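Tiron cell - PC assembly recordings, rules + notes
Version 2020-09-19
Maintained by Raghda Mansour. Labeling questions go to Giorgia Amato.

What's in it

400 episodes, two tasks: CPU into socket, memory module into slot. Same cell, same tower, fixed cameras. 78 episodes are held out for testing, don't train on them. The Wulta loader reads the split file by itself, if you use your own loader then check twice.

Cell rules

Read before you run anything. These apply to replays too.

1. Tower on its side, panel off, unplugged from the wall before anyone reaches in. Unplugged, not just switched off.
2. Parts start in the printed fixture. Never loose on the slats.
3. Retention lever state goes in the log before the arm moves.
4. Hands out of the case whenever drives are enabled. Need to nudge a cable - stop the arm first, then nudge.
5. Wrist strap for anybody touching the board or a module.
6. No touching socket contacts. If you did, write it down and pull the episode.

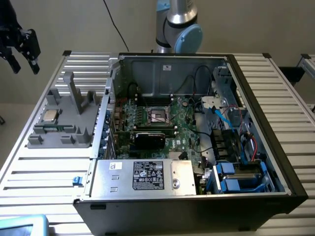

Speed limit inside the case is the Plerkeo low profile. Don't raise it to save time. We tried in August and lost a morning to a bent socket pin. Above the case you can use the normal profile but drop back before the fingers go below the top edge of the shell.

Cables: leave the routing alone between episodes. If a loop has slipped over the memory slots, stop, fix it, start a new episode. Do not carry on with the old number.

Memory task

Module goes in the fixture slot lengthwise. CPU is already seated for this one and no cooler goes on. Pick, carry, align, press, release. The approach must clear the rear wall of the case. If the press force trips, the episode ends there and gets labeled "aborted", not "failed" - these are diffrent and people keep mixing them up.

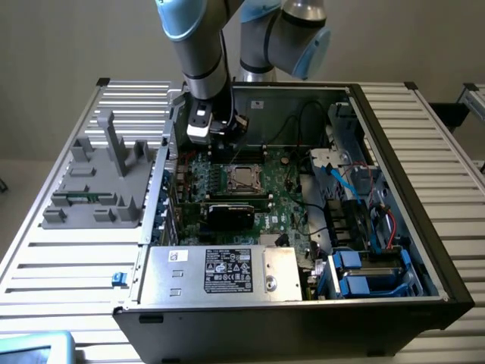
Fig. 2 - Gripper over the board, CPU in the socket, small green board in the fixture slot.

Labels

- success: part fully in, gripper open and clear
- failed: run finished, part not in
- aborted: operator or force stop
- void: rule broken, keep the files but don't use them

Two people label each episode seperately. Agreement on the last pass was 91 percent. Disagreements go to Giorgia, her call is final. Please don't relabel old ones without a note in the changelog.
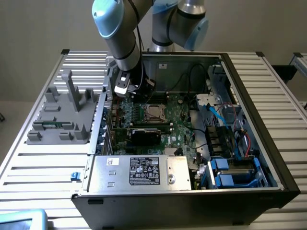 Waypoints are saved in the case frame, not the table frame. So if the tower gets bumped, redo the calibration before the next run. Harb script does it, a couple of minutes. Skipping it is the most common cause of void episodes.

Known problems

- Episode 3610 has no force log. Numbering comes from the recorder and doesn't start at zero, ignore the gaps.
- Timestamps drift a little on long runs. Use the sync column.
- Only one case model. Don't claim anything about other cases from this set.

Use

Internal and partner groups only for now. Ask Raghda before passing it on. Report any contact with the case walls, even light ones - same form as a stop.

TODO: checklist for fixture wear, better names for the camera folders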